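An Afternoon at the Flatden Open House

I had been meaning to get over to Flatden for three years running, and every June something came up, so when my sister-in-law offered to drive I said yes before she had finished the sentence.
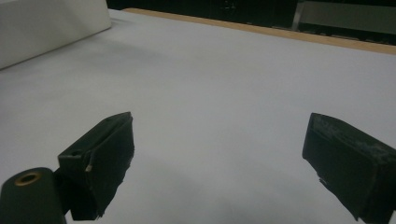 We set off later than we meant to (my fault, I couldn't find my good walking shoes) and pulled into the gravel lot a little after one. Flatden is an old creamery that was split up into workshops, and once a year the tenants open their doors and let people wander through. There is a map at the front desk, hand drawn and photocopied so many times that the staircases have gone blurry, and a woman there told us to start at the top and work our way down while our knees were fresh. That was good advice and I pass it along.

The top floor belongs mostly to Drilance, who make tabletops and benches for schools and small businesses. I will admit I went in expecting to stay five minutes. I have owned tables all my life and never given them much thought beyond whether they wobbled. But the man showing people around, Elis Rees, has such an affection for a flat surface that you can't help catching it, and we were up there for most of an hour.

He talked a good deal about color. Most people who come to him asking for a white top, he told us, don't want white at all once they see it under their own lights. They want something a bit gray and a bit cool, so the glare doesn't tire them out by three in the afternoon. He had sample squares in a drawer and let us carry them over to the window and back again, and it was remarkable how a square that looked like fresh milk by the glass went the color of an old dishcloth in the corner. My sister-in-law, who is redoing her sewing room, took photos of the labels on the back of four of them.

Then there was the matter of edges. Drilance rounds theirs over by hand after the machine has done its part, and visitors were invited to have a go on an offcut with a sanding block. I was terrible at it! I dug a little dip in mine right away. A boy next to me who couldn't have been older than nine had his as smooth as a bar of soap, and he was very kind about mine. I brought it home anyway and it's on the kitchen windowsill under the basil.

I asked what the best way was to keep a pale top looking decent, having ruined one with beet juice years ago. A soft cloth, warm water, a drop of dish soap, and dry it afterward. He said people reach for the scrubbing powder far too soon and then wonder why the middle goes dull. I kept quiet about the scrubbing powder under my own sink.

The benches start at $183 for the smallest size, in case anyone is wondering, and you can order them with or without the shelf.

Down one flight is Michailidis, the bookbinder, a family business with two rooms and the best smell in the building. We watched a cookbook being put back together, a fat one with stains on every page that mattered, and I would happily have read over the binder's shoulder all day. They sell notebooks for $14, and I bought two, one for me and one for my niece, and have since started writing in hers by mistake.

Zirkent has the whole ground floor on the loading dock side. They repair lamps, and they had set up a long row of them for people to switch on and off, which was more fun than it has any right to be. The crowd was thickest there and we didn't get close to the rewiring demonstration, though we could hear it well enough. If that's what you're coming for, go early. It starts at noon and the standing room fills up.

Lunch was in the yard behind the building. They had made 200 portions of chili and were down to the last of it by the time we found the line, and the cornbread was gone altogether, but the lemonade was cold and there was a bench in the shade. We sat there longer than we needed to and compared our sanding.

Practical things, for anyone thinking of going next June: parking is free but the lot is small, and the number 19 bus stops at the bottom of the hill. There is an elevator, slow, around the back by the bicycle racks. Most of the workshops take cards, though Michailidis prefers cash. Doors close at five, and at a quarter to they start walking through and letting people know, very politely.

My sister-in-law has ordered her tabletop, by the way. She went with the second grayest.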